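Notes on unit pricing labels, continued from the August thread. Numbering restarts.

1/ A unit price is the shelf price divided by the net quantity. The division is trivial. The trouble is in the choice of denominator, and stores are free to make that choice differently for two products sitting side by side.

2/ Fruit is the clearest case. Pears at Suvitz are priced by the pound when loose and by the piece in the chilled section. No conversion is printed. A shopper without a scale can't compare them.

3/ I went through 161 shelf labels at the Mirkondale store. 84 gave a unit price in the same unit as the nearest competing product. The others mixed ounces with pounds, or fluid ounces with quarts, or gave no unit price.

4/ Drinks were worse than produce. Cans are labeled per fluid ounce, cartons per quart. To compare, multiply the can figure by 32. It's an easy sum at a desk and an annoying one with a cart behind you.

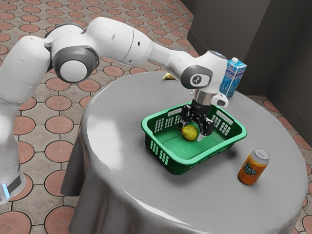

5/ Multipacks add a second layer. Pulum prints "per each" on its multipacks, where "each" means one can. On single cans the label goes back to fluid ounces. Same product, same aisle, different denominator.

6/ Sale tags usually cover the unit price and don't replace it. Lift the tag and the old figure is underneath, calculated from the old price. At Mirkondale 5 of the tags I lifted had a recalculated figure. I put them all back.

7/ Net weight versus drained weight: canned fruit is normally unit priced on net weight, syrup included. If you pour the syrup off, your real cost per ounce of fruit is higher than the label says. Divide by drained weight if the can states it. Many don't.

8/ Type size. The Vlachou labels set the unit price 2 mm high, in gray, below the barcode. Readable at eye level. Not readable on the bottom shelf unless you crouch.

9/ Correction to the August thread: I wrote that Pulum rounds unit prices down. It rounds to the nearest tenth of a cent. The cases I quoted all happened to fall on the low side. The table has been fixed.

10/ Method, for those who asked. One visit, one store, shelf edge labels only, no online prices. "Nearest competing product" means the next item on the same shelf with the same generic name. Store brand counts as competing.

11/ Sheet columns are: product type, shelf price, stated quantity, stated unit, printed unit price, my unit price, difference. Blank means not printed. Zero means printed and correct.

12/ Next batch is dry goods, flour and rice first. I expect fewer unit mismatches there and more trouble with package sizes. Sheet version is January 2021; earlier copies have the rounding error from 9/.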